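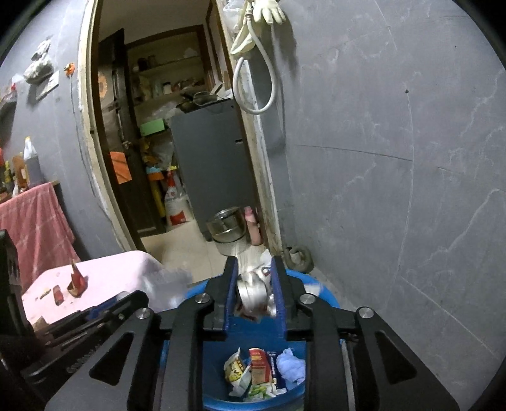
Somebody on the evening crew wants to know if the bins will still be theirs by summer, and whether "theirs" will mean emptying them or watching something else do it. The question was on the log sheet this morning under the shift notes, unsigned, in pencil. I copied it in because it's a better question than the one I'd planned to write about.

Short answer for now: the emptying stays with people. What we're moving over is pickup and drop, the small stuff that lands on tables and floors and gets bent down for all shift long. I think the crew hears "trash" and pictures the whole round.

Notebook, January, Lorberg site, back rooms. Started 6:40 a.m.

Where we are. Hand-held gripper sessions go on through the month. The person doing the job carries the tool and works with it, and Minja learns from the recordings. Total as of last night: 1003 usable pickups. Sollevitz said they'd be happy to start training at that size, so we're there!! Very pleased. I had us down for another two weeks of collecting.

Foil is still my favorite material to argue about. It changes shape the moment you squeeze it, so every grasp gives you a different object from the one you reached for. Paper does it too but less. The crew squeeze foil hard, much harder than I would have set by hand, and they go in over the bin before they open. I had a nice tidy release height in my first plan, and I've crossed it out in favor of theirs.

Bench run on the arm, old model, mixed litter, 100 tries: 14 dropped on the way to the bin, 9 never picked up at all. Most of the drops were soft wrappers. Rigid cartons were boring (good). Want the same run again with the new model before anybody gets excited, me included.

What it changes for people, as far as I can see it today:

Less bending. Two of the evening crew have said this is the only part they care about, and fair enough.

More deciding. Is that cloth garbage or did someone leave it to be washed? A person knows from the room and from who was in it. Minja doesn't. For now anything cloth gets left alone and flagged, and the flags go to whoever is on shift. That's new work and it should be on the rota as work, with minutes against it. Prulley's draft schedule has zero minutes for it. Wrote back to them at lunch.

Odd thing — the crew have started correcting each other's grip during sessions. There's a right way to pick up a wrapper now, and a wrong way, and opinions. I love it. Also means the later recordings look different from the early ones, so keep the batches labeled separately. Do NOT merge.

Answer to the pencil question goes up next to the log sheet tonight, in plain words, with the flag business included.

To do: spare jaw pads, ask Sollevitz about batch labels, rerun the bench test, move the charger off the floor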